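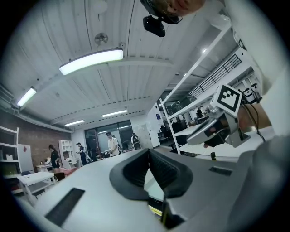 Viorica Cozma
Jul 6, 2019

I get to share some good news today, and I've been sitting on it long enough that my coworkers are tired of me humming in the hallway. Skatcombe Electric Cooperative is going to build a fiber internet network for our members, starting with the Uldale exchange, and the first homes should be hooked up in October!

If you live out past the Uldale grain elevator, you already know why this matters. You've got a phone line that crackles when it rains, maybe a satellite dish with a data cap, and a kid who does homework in the library parking lot. I grew up on Jimer Road (my mother is still there, and she'd like me to mention that she called first), so I know how long people have been asking.

The first phase covers 134 miles of line, almost all of it strung on poles we already own. We'll bury cable along the Jimer Creek stretch, where the poles are due to come out anyway. Construction is split into 6 zones, and the order was set by the condition of the poles and the location of our substations. I know that won't please everybody in zone six – I've had those calls – but the map is final for this phase.

Our board approved the plan last month after two public meetings at the Skatcombe fire hall. Usman Line Services will handle the stringing and splicing, and our own crews will do the pole work ahead of them. You may see trucks from both outfits on your road this summer. They might need to trim branches, and they'll leave a door tag before they do.

Now for the question I hear most. No, your electric rates are not paying for this. The fiber business has its own books and its own loan, and nobody has to sign up to keep their power on. If you do want service, there's a 20 dollar deposit that comes off your first bill. Plans and monthly prices will be mailed to members before the first zone opens.

You can put your name on the list at the front counter or with the card tucked in your next electric bill. Renters are welcome too, but we'll need a signed okay from the owner before we run a line to the house.

I'm the member services manager here and I answer my own phone, so please call the Skatcombe office and ask for Viorica if you've got questions about your address.

Recent news
Pole inspections begin north of Uldale
Capital credit checks are in the mail
Jimer Creek substation outage: what we fixed
Annual meeting minutes now at the front counter
Youth scholarship forms available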